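About the Rotura Robotics Club

Rotura is the robotics club of Ullgate College. We started with 7 students in a small room behind the library, and in June we moved to the ground floor of the Pomuleck building, room 523. The club is open for every student from the second year, also for those who never wrote a program before.

Our main project this year has the name Boonchu. The task is easy to say and difficult to do: two arms must work together at a small whiteboard on the table. The students write the motions by themselves and test them after the lessons.
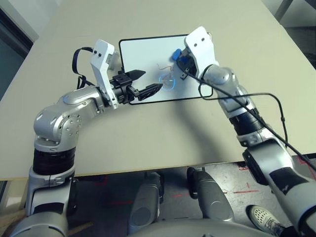

Words: Lacey Cheetham | Club teacher: Charoen Srithong

The whiteboard lies flat, so both grippers must come to it from above. In the present exercise the right one holds a small blue object against the board and the left one stays open over the other half. The team is now learning how to keep the pressure light and how to plan the paths so that the arms do not meet.

We meet at four o'clock in the afternoon. The fee is 12 pounds for one term and parts are included. New members can write their name on the list at the door of the room.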